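Tarnalen library opens its doors again in March

November 24, 2019

The library in Tarnalen will open again in March, after it was closed for 17 months. The municipality confirmed the date this week. Visitors will find a new reading room on the ground floor and a larger section for children and young people.

The old building had problems with damp for many years, and in the end the books on the lower shelves could not stay there. During the works, 2,000 books were kept in a school in Nilport, and readers from Tarnalen had to take the bus to borrow them.

"People have been very patient with us," said Anneli Rantala, who leads the library. "Some of our older readers stopped coming, and we hope very much to see them again."

The opening hours will also be longer than before. On 3 evenings a week the library will stay open until eight o'clock, which was a wish from parents and from people who work in Tranduston and come home late. Borrowing remains free of charge for all residents, and old library cards are still valid. 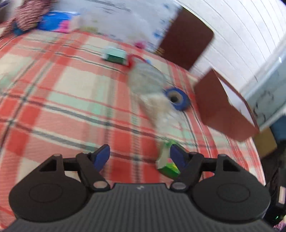 The reading circle and the handicraft evenings will also return – both have met in private homes while the building was closed. New members are welcome and no registration is needed. The language café will start somewhat later, when the upstairs room has got its furniture.

Books borrowed before the closing can be returned without a fee until the end of March. The post box beside the main entrance can be used already now.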